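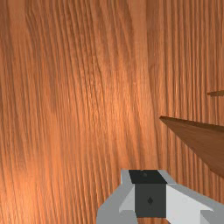

Gripper open, nothing in it, and a great deal of wood grain. Simulated cell, Moya.

Moya: gallery and bench notes
Posted March 18, 2019 in Workshop > Cells > Moya

Moya is the simulated twin of the arm-and-cabinet cell we run at Flonlow, and it needs looking after like any other machine, except that you can't hit it. This page is for people who will be minding it while the rest of us are busy with the real one. If you have come for glossy pictures of robots in tasteful lighting, Plulum has a marketing department.

The view at the top is the one you'll be looking at most. Gripper low down, charcoal block in the middle, a grey finger either side, furniture ahead. The dark board coming in from the right, with the point on it, has the thinner ledge higher up for company. You will come to know both of them well.

The gripper
The model is deliberately plain: flat greys, blocky corners, no cables. Someone spent a fortnight on a prettier version with proper fillets and it ran like a milk float. We kept the blocks. The little diamond on the front of the central block is there in the picture if you look for it, though you have to want to.

Before every run, open the fingers fully and read the gap back from the joint values. Don't judge it by eye, as the light facet on the inside of a finger makes it look wider than it is. If left and right disagree, re-zero both. Re-zeroing one of them is how we got the November backlog.

The wood
Yes, it is very orange. The texture was borrowed from a sideboard in the Flovier furniture set and stretched to fit, and the grain wanders about as a result. We left it alone on the grounds that real cabinets aren't sensible either. If you swap it for something calmer, put the old one back before the nightly batch or the picture comparison will fail on every single run and send you a separate email for each.

The email total the last time was 1160. They are in a folder.

Boards and ledges
Each board has two shapes: the one you see and the one the gripper bumps into. They are meant to match. When somebody nudges a board in the scene file and forgets the second shape, the fingers stop dead in front of nothing, or sail through a solid plank with great dignity. Neither sets off an alarm.

To check, switch on the collision overlay and bring the gripper up to a board slowly from underneath. Contact should be reported as the finger touches, and released as it backs off. Do the same from the left. It's dull, and it found 69 bad contacts the first time we bothered.

Camera height
Set it once and leave it. Too low and the gripper fills the view; too high and you get a lovely study of the top of the cabinet. Ours is set so that the top of the block and a decent part of both fingers stay in sight. If the fingers run out of the bottom of the picture, don't panic, they are supposed to.

Weekly jobs
Restart the physics server. It says it doesn't need it.
Clear the cache, then check it has gone.
Run the short grasp set, 121 attempts, with the arm starting from its home pose. Write the result in the log even when it's embarrassing.
Compare joint offsets with the real arm at Flonlow and copy them across in that direction only.
Turn the overlay off again. There is always one.

When it sticks
Sometimes the arm parks itself close to the cabinet and stays there, contemplating the grain. Look at the planner log first. If the last line says "waiting", it has lost the target and will wait until the building is demolished. Send it home by hand and reload the scene.

If it moves but shudders, the time step has been changed. Put it back, find out who wanted it faster, and show them the log. Our longest stuck run lasted 196 minutes and ended when the laptop went flat.

Repairs since the last update
Right finger: notch along the outer edge was missing from the collision shape, redrawn.
Upper ledge: collision shape had slid backwards, now lined up with the visible one.
Home pose: raised slightly after a disagreement with the lower board.
Light: still too strong on the middle of the panel. Left for now.

Filed under: Moya, simulation, grippers, furniture
Back to Cells | Next gallery: Flonlow cable tidy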